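The kitchen rulebook

Ask Frida Østergaard what a good robot rule looks like and she'll pull out a pencil and start crossing things out. Her first draft of the Tremby code ran to 17 pages. The one now taped up beside her desk fits on a single sheet, and she still thinks it's too long.

Tremby is a set of working rules for two-armed robots that handle food and dishes, both in simulation and on a real bench. It began as a house document at Ollell, the small outfit where Østergaard looks after testing. Then a neighbouring lab asked for a copy, somebody at Damgaard asked for another, and by last December there were enough people using it that it needed a name and a version number. Version 3 came out on 22nd October, and I've been reading it over breakfast ever since. It is a wonderful little document!

What I love about it is how plain it is. Most standards I've had to read were written for lawyers, or at least for people who enjoy a numbered clause. Tremby talks like a good head chef. Keep your spare hand where you can see it. Don't carry food over a dish it isn't going into. If you've lost track of an object, stop, and stay stopped until you've found it again.

"We wanted a new person to be able to read it on the bus," Østergaard says. "If they had to ask me what a sentence meant, the sentence went."
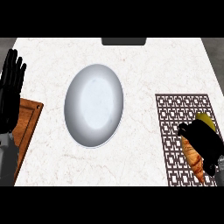 The rule that gets the most argument is the one about the idle arm. Two-armed machines are marvellous things, but when only one arm has a job, what should the other one do? Some teams tuck it right back out of the way. Others leave it raised and open over its own side of the counter, like the black hand above the cutting board, while its partner goes down to the croissant on the lattice mat. Tremby allows either, as long as you pick one before the run and write it down. It also asks for clear space around any dish in the middle, and the big white bowl has marble on every side of it, so either hand could come in without having to squeeze past something.

Bergþóra Bergmann would go further. She runs the simulation side at Plundness, and she'd like the idle arm parked in the same spot for every task, whatever the layout. Her reasoning is simple enough. A simulated kitchen forgives a lot. You can knock a plate clean through a wall and press reset, and after a few weeks of that people get sloppy about where the arms are. Her team went back over 2299 simulated runs this year and sorted out the ones where the spare arm had wandered. She won't share the tally until she's checked it twice (I did ask), but she was cheerful about it, in the way people are when the numbers are going their way.

Østergaard's answer is that a fixed parking spot sounds tidy until you move the furniture. A spot that's safe over a long counter could be right above the stovetop in a smaller kitchen. The two of them have been having this argument by email for months, and they copy everybody in. It's the best reading I get all week.

Soft food has its own section, new in this version, and it's my favourite part. Bread, pastry and ripe fruit all get treated as fragile by default, and a team has to show its grip settings before it can claim otherwise. Simulated items are no exception. Bergmann pushed hard for that one. A virtual pastry may keep its shape however hard you squeeze, so the code tells you to log the grip force and judge the run on that, and to leave the look of the pastry out of it.

There's a good page on naming, too. One object, one name, all the way through the log. Østergaard once lost an afternoon to a file in which the same mat was a trivet, a placemat and a "grid thing", and the rule has her fingerprints all over it.

Printed copies are going out now, about 800 of them, on card that can be wiped down. Comments on the next version are already coming in. Bergmann has sent four pages, and Østergaard has her pencil ready.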